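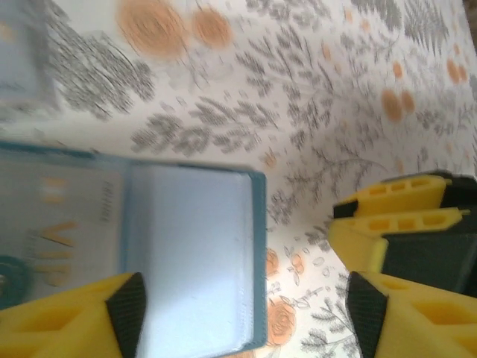 Figure 7. Wrist camera view with both fingertip pads in view and the open box on the left.

7. Comparing finger sets with the wrist camera

This section applies to the Sirau wrist mount with the yellow printed fingers. Complete Section 6 (camera focus and exposure) first. The same procedure is used for the Takasura fingers, except where a note says otherwise.

7.1 Checking the view

1. Move the arm to the stored pose TABLE_HIGH and set arm speed to 2 percent.

2. Open the gripper fully from the controller page. Do not pull the fingers apart by hand.

3. Start the live view. Both black rubber pads must be visible, with a clear gap between them. In Figure 7 the pads face each other across the tablecloth, and the left pad overlaps the lower edge of the box interior.

4. If only one pad is visible, stop the arm, loosen the camera bracket screws one half turn, and rotate the camera until both pads appear. Retighten the screws and repeat step 3.

5. Save the view under the name of the finger set.

Note: The background does not have to be plain. A printed cloth like the one in Figure 7 is acceptable for manual comparison. For automatic edge detection, use the gray mat and repeat Section 6.

CAUTION: Keep hands clear of the linkage arms whenever the drive is enabled. The gap between the arms and the housing closes without warning when the gripper homes.

7.2 Running the comparison

1. Place the test box on the table with the lid open. Mark the position of two corners with tape so that the box can be returned to the same place for each finger set.

2. Set the grip force limit to 70 on the controller page. The value is a percentage of rated force.

3. Lower the arm until the pads are on either side of the box wall to be gripped. Check the height from the side of the table. The wrist view does not give a reliable height.

4. Close the gripper and wait for the HOLD indicator.

5. Raise the arm to TABLE_HIGH, wait for the motion to finish, and lower it again. Open the gripper.

6. Record the result as held, slipped or dropped. Save the camera log before starting the next cycle.

7. Change the finger set as described in Section 4 and repeat from step 1.

Note: With Takasura fingers, start at a force limit of 50 and raise it only if the box slips.

CAUTION: Do not grip an open lid. The hinge can tear when the arm rises.

7.3 Error codes

296: Finger position not reached. Clear any object from between the pads and home the gripper.

500: Camera stream lost. Reseat the cable at the wrist, then restart the live view. The arm pose is kept.

Revision 31/08/2019. Steps checked by Nerys Meredith and Hamish Baxter.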